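Zipper Bags for Play Food and Other Small Things: What Works in Our House

Posted Dec 22, 2022 by Hilkka Valtonen

My sister-in-law asked me to write down how I keep the small toys and kitchen bits in zipper bags, and it became longer than a letter, so I put it on the page. Some of it I learned in the play corner at Trirkthorpe, where I help with the tidying two mornings in a week. The rest is from my own kitchen drawers.

Choosing the bag

I like the clear ones with a coloured zipper strip. With a clear bag a child who can't read yet still finds the banana. The coloured strip helps the grown-up, especially in the evening, when a colourless strip disappears completely in my kitchen light.

Take one size bigger than you think. A bag which is full to the top will be closed with force, and the strip goes out of its track at one corner. I leave three fingers of room under the zipper.

The thin bags meant for sandwiches are good for puzzle pieces and for the little feet of the shelf, but toy fruit has stems and tails and hard ends. For these I buy the thicker freezer type. I paid around 5 dollars for the last box and it is still not finished.

Sorting before packing

Put everything on a tray first. I use a tray with a rim, so the round things stay where I put them. An orange on a flat table goes under the stove, I promise you.

On the tray I do the wiping. A cloth with warm water and one drop of dish soap is enough for plastic pieces. Foam or painted pieces I only wipe with a damp cloth, never soak. Then they lie on a towel until they are dry also in the small places, around the stems and in the fins of the fish. If you close the bag too early you get fog inside and after some weeks a smell.

What belongs together is your own decision. At first I made fruit in one bag and vegetables in another, and then came the question where to put the tomato. Now I sort by how the children play. What they use for the shop goes in one bag, what they use for cooking goes in another, and the fish goes with the cooking.

Filling

Big and heavy pieces go first, to the bottom. After them the long ones, standing along the side of the bag, and the small ones at last. Grapes I put near the top, as the little stalk breaks easily when a cabbage is lying on it.

It is much easier when the bag can stand. Fold the top edge outward like a collar, set the bag in a wide jar or a measuring jug, and you have both hands free. Unfold the collar before you close, and look if there are crumbs in the track.

Closing

Many people pinch the strip in the middle and wonder why it opens again. Hold both ends and pull gently, until the strip is a straight line. Then the two sides lie together. Keep one end with the left hand and go along with the thumb and finger of the right hand, slowly, to the other end. Before the last bit, press the air out with a flat hand.

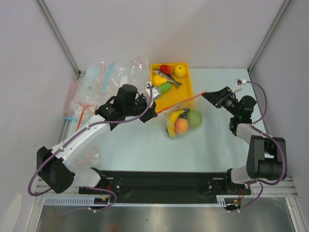
Strip held tight at both ends, with banana and peach in the bag and the fish still on the tray.

If the strip does not hold any more, wash the track with an old toothbrush and let it dry. When this doesn't help, the bag can still be used for ribbons or for paint brushes, where it is no problem if it stays open.

Storing the bags

I stand them in a shallow box like letters, with the zipper up. Don't lay them in a pile, the bottom one is always the one that is wanted. A strip of masking tape with the name is enough for a label, and it comes off without leaving glue if you change it every February, as I do when I go through the cupboard.

Bags for real food I keep in another drawer. A bag that had toys in it does not go back to the kitchen, even if it was washed.

Comment from Man-lok Liao: The jug is a good trick, thank you. I do the same with dried beans. For the labels I write on the tape before I stick it, my pen makes holes in the bag otherwise.

Reply from Hilkka: Yes, mine too! Write first, then stick. I will add it when I have time.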